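Plerkar: tabletop chores, release 3
Data card, last edited in June

Plerkar is a set of short manipulation recordings made to test whether a general-purpose arm can take over small packing and tidying jobs.

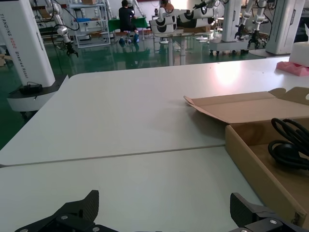 Release 3 contains 431 episodes. Of these, 79 are held back for testing and should not be used for tuning. Each episode has wrist video, joint positions and a one-line instruction in English.

Tasks
Putting cables into open boxes, taking them out again, closing lid flaps, wiping a tabletop. Soft and coiled items are over-represented on purpose – rigid blocks told us very little about real packing work.

Baseline
The Trillow policy copes with boxes that are already open. It is poor at cables: loops catch on the fingers, and a plug at the end of a lead is often dropped outside the box. Flaps are closed reliably only when they start upright. We would not leave it unattended on a packing bench.

Known problems
Glare on white surfaces upsets the depth estimates. Background activity varies between episodes and has not been masked. In 2 episodes the gripper state is missing; both are listed in the errata.

Scoring
An episode counts as a success if the item is at rest inside the box and the arm is clear of it. Partial credit is not given.

Contact: Mareike Sauerland, Janssen group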